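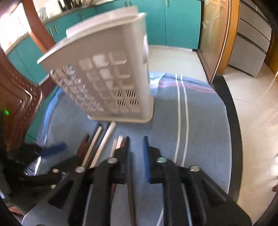 The white basket tilted over a blue rug, with the gripper in front.

The dropped basket is not the fault

by Ida Petersen

When a gripper drops something, everybody in the room looks at the floor. I have done it too for years. We look at the thing which has fallen, we pick it up, we write "dropped" in the log and we begin again. I want to argue that this one word has done more harm to our work than any broken motor.

I keep the fault records for Bravow, where we teach machines to do housework. In the last period we made 2,976 attempts at lifting and carrying household objects. Of these, 353 were written down as "dropped". It is a high number, but it did not frighten me. What frightened me was that I read all 353 entries and could learn almost nothing from them.

Laundry baskets were the worst group, with 83 drops. A basket looks like an easy object. It is light, it is big, and it has an edge to hold. But an edge which slants to one side puts its load in one place, and a wall with open squares in it gives a pad much less surface than you believe from across the room. A small tilt at the start becomes a large tilt when the arm begins to move. Then the basket goes, and the log says "dropped".

In March one of these drops became more serious. The machine was carrying a full basket past the top of a short staircase at a test house. The basket turned in the grip, the machine closed its fingers harder, as it was told to do, and the rim cracked. The basket went down six steps. My colleague Talukder was standing at the bottom with a cup of coffee. He got a bruise on the shin and a wet shirt, and he was very polite about it. I was less polite when I opened the log that evening. It contained the word "dropped" and the time, 16.40.

We spent many days to find what had happened before that word. The grip had been bad from the first second. The software saw the basket turning and had only one answer, which was more force. It had no rule for putting the thing down. So a poor grip became a broken rim, and the broken rim became a basket on the stairs. The fall was the last event of four, and it was the only one that we recorded.

Some people in my field say that the remedy is a stronger grip. Kostov, who builds our finger pads, has said it to me many times, and his pads have become better each year. I respect this work. Still, I don't agree with him. A stronger grip hides a bad start for longer, and the machine then travels further with an object it does not hold properly. I would like the failure to come early, over a rug, at a low height, where it costs little.

Others say that writing a longer record takes too much time. Yes, it takes time. Our new form has five fields: how the object sat in the fingers at the start, when it first moved, what the machine did about it, how high it was and who was near. The first week was slow and there was complaining, also from me. After that it became normal.

With the new form we changed one thing in Zilo, our control program. If the object turns more than a small amount, the machine must stop and lower it. It may try again only from the floor. The machine now looks less clever to visitors. It stops often and puts baskets down in places where a person would just continue walking, and our manager has asked me if this can be made to look nicer. I answered that it can, later.

I know that the rule is too careful for towels and perhaps not careful enough for glass, and we argue about the limit every week. I don't mind this argument. We could not have it before, when we had only one word for everything that went wrong between the lifting and the floor. If you run a similar programme, please open your own log tonight and look for that word. Then try to say, from the record alone, where the people were standing.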